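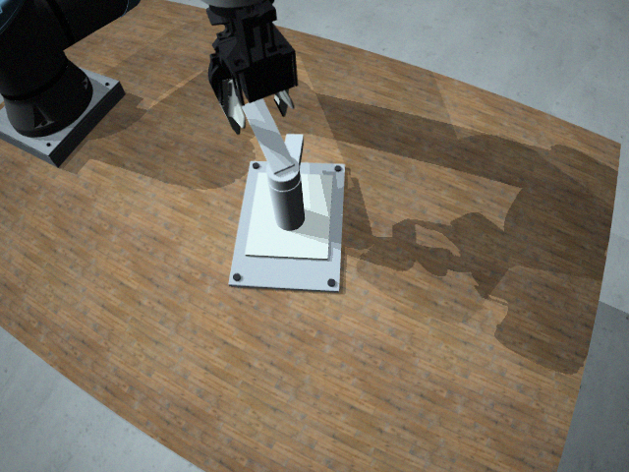 Page last changed: Sunday, 7:40 p.m.

Hung the last of the posters this morning and then took two of them down again. The wall at Horkano is longer than I had on my plan, and the gaps at the far end looked like a mistake. I moved the three Illska sheets closer together and left the end bare. Better.

The show is posters and packaging from the Skonby print shop, mostly from its last ten years. We have 72 pieces. I wanted fewer. Kibet Obura wanted all of them, and it was his loan, so all of them it is. I still think the tea cartons would read more clearly if we had half as many, but they do look good in a row, and the green on them has held up better than the green on the posters.

Spent most of lunch on captions. The old ones gave the printer, the paper and the year, and left out who drew the lettering. For at least 7 of the pieces we know, and it was the same woman each time, working under the shop's name. I rewrote those. It means the captions are now two different lengths, which bothers me more than it should.

The catalog is the bigger problem. The printer wants a number by Sunday night and I have been going back and forth between 200 and 600. The unit price drops a lot at the higher number, but I remember the boxes under the stairs from the Were show, and we were still giving those away two years later. I wrote down 200, crossed it out, and went to make coffee.

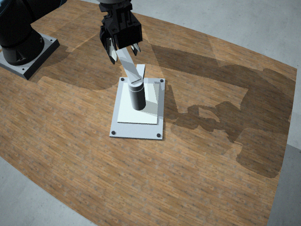

Filed under: Work diary / Exhibitions

After coffee I did the type for the entrance panel. I had set it in the same condensed face the shop used on its theater posters. It looked fine on screen and bad at full size, like a sign for a hardware sale. Changed it to a plain book face, left aligned, one weight. The title stays in the condensed face because people should see it once at that size.

There was a long talk in the afternoon over whether any of this is design or art. It comes up with every show. The Skonby people took orders, met deadlines and got paid by the sheet. They also kept proofs of the things they liked, signed a few of them, and hung them in the back office. I don't see that we need to settle it on the wall text. I cut the paragraph where I tried to. 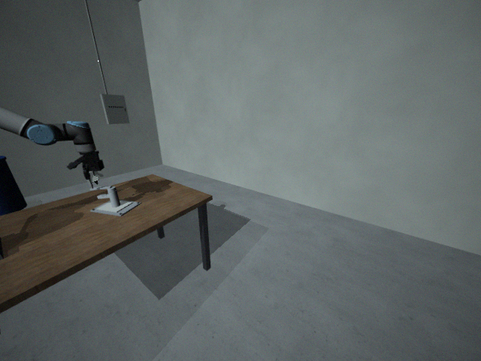
Kibet Obura said the paragraph should go back in. His view was that visitors will ask anyway, and that the shop would have had an answer: they thought of the posters as work and the proofs as something else, and kept them in separate drawers. He said the drawers alone were worth a sentence.

He is probably right about the drawers. I put in one sentence on them, with no claim attached – he can argue for more when he sees the proof.

Still to do: the low light over the cartons, two frames with loose backs, the price list. I sent the printer 200 at ten past seven.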